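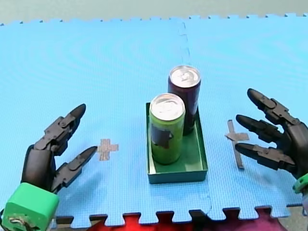
**Budget for a two-arm tabletop setup with multi-fingered hands: what am I missing?**

Posted in Equipment and Purchasing by **skurnwood_bench**

We're a small shared workshop and have money set aside to add a second two-arm station next year. The first one was put together before I took over the ordering, so I have no good record of what it cost beyond the arms and hands. The main work on it is picking up and placing everyday items, mostly drink cans out of a shallow tray, with one hand on each side.

The arms are quoted and approved. What I have to plan now is everything else, and I've been given $1,000 for it. So far my list is:

- foam floor tiles for the table top
- trays
- tape for position marks
- spare fingertips and screws for the hands
- cans and other items to handle

Two things I can't decide. First, is interlocking foam good enough as a work surface, or should I pay for a proper rubber sheet? Second, how much of the $1,000 should go to spares for the hands? The seller (Meesuk) offers a spares kit at $568 and that would eat more than half of it. Delivery is quoted for February, so I'd like to order the small stuff before then.

---

**gemondale_tech**

Foam is fine. We have used it for two years at Gemondale and I would buy it again. Fingers hit the table a lot when people are setting up new motions, and a fingertip that goes into foam usually survives. A fingertip that goes into a hard bench top often doesn't. We tried a rubber sheet on one table. It was heavier, it cost more, and it smelled for a month.

What I'd watch for with foam:

- Buy all the tiles in one order, plus a few extra. Thickness varies between batches and you get a step at the seam.
- Keep the seam away from where the tray's edge will sit if you can. A small ridge will tilt a light tray and then your heights are off.
- Pick one plain color that is different from your trays. A light blue mat with a dark green tray works well. We had green on green and had to replace the trays.
- Replace tiles when they get dented. A can that stands on a dent leans.

For the marks, put a tape cross on each side of the tray, one for each hand to line up on before a run. Plain grey tape is enough, but buy a decent one that comes off foam clean. Cheap tape either lifts at the ends or takes the top of the foam with it. Write down where the crosses go, measured from the mat edge, because someone will peel one off sooner or later.

On the spares kit, ask Meesuk for the parts list before you pay. When we asked, half the value was in one cable set we already had two of. They sold us the fingertips and the joint screws separately for a lot less. I can't say if they still do that.

Lines that were missing from our first budget:

| Item | Why it got added |
|---|---|
| Second tray, same model | The first one cracked and the shop had changed the size |
| Thread lock | Finger screws work loose |
| Bench lamp with a diffuser | Shiny can lids throw glare |
| Shipping on returns | A hand had to go back for repair |

The last one was our biggest surprise. A hand in a padded case, insured, costs real money to send. Put it in its own line so it doesn't come out of consumables.

---

**user_nirngate4**

just get the kit. you'll spend more than that on downtime if a finger goes

---

**flatbench**

I do purchasing for a lab with three of these stations, so here is how I'd split your $1,000. I would hold back $500 for hand parts and not touch it for anything else in the first six months. That is less than the kit, but as the poster above said, you can probably buy parts one at a time. Check the lead time first. If single parts take weeks and the kit ships right away, that changes my answer and I'd ask for the extra money.

Of the other $500, put the mat, tape and two trays in first. Then set a small monthly amount for the items you handle. Cans are cheap but they don't last. Once a wall has a crease in it, the fingers grip it differently and you can't compare that run to the earlier ones. I buy them in lots of 20 and store them in a lidded box. Get at least two kinds, a slim one and a regular one, and in different colors, so you aren't tuning everything to a single shape.

Decide now whether you're using full or empty ones. Full cans mean leaks at some point, and you will need a waterproof cover under the foam since liquid goes straight through the joints between tiles. Empty ones tip over if a finger brushes them. We use empty cans for setup and full ones only for final runs.

Also check that the table itself is in somebody's budget. Ours wasn't, and two arms need a heavier table than you would guess from the size of the mat.

---

**skurnwood_bench**

Thanks. I've asked Meesuk for the parts list and lead times. The table was not in anyone's budget, so that goes on the list too.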